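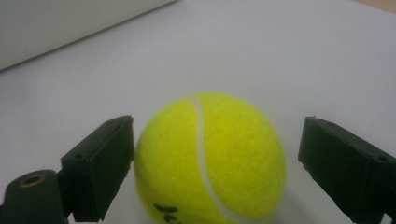 Teaching by hand: where we've got to

Quick one from the Lobo bench as the newsletter goes out tonight and I promised Hae-won a page. Ball handling is now the main job. 73 demonstrations saved so far, 11 thrown out. Mostly for fumbles, a few where the recording started late and missed the reach. Target for the end of the month is still the same, don't ask.

For those who missed the March talk: we've stopped steering the arm with the joystick for this one. Too slow, and everyone drove it differently. Now you hold the grippers yourself, one in each hand, and do the job at normal speed. Eun-seong is turning the recordings into somthing the arm can follow. First training run is booked on the Himeck machine, results next issue if it behaves.

Current task is the tennis ball and the long white tray. Sounds easy. Isamu managed 14 on the trot, then lost the next one under the bench. Felt grips nicely but the ball rolls at the slightest nudge, so come in level and close both fingers together. Two hands on the job, one gripper each side of the ball. Long sleeves fine, just keep the cable clear of your wrist.
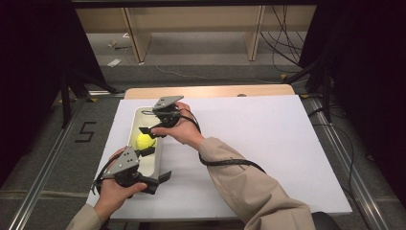 People wanted

We need 3 more pairs of hands, ideally left handers, as Upendo is the only one so far and the data is lopsided. No experience needed. Sessions are short, your arms will get tired before you get bored. Tea provided, biscuits if Myung-ja has been to the shop.

Please dont practise beforehand with the spare set, we want your first goes as well as your good ones. Names to Upendo or on the sheet by the Rurklow door.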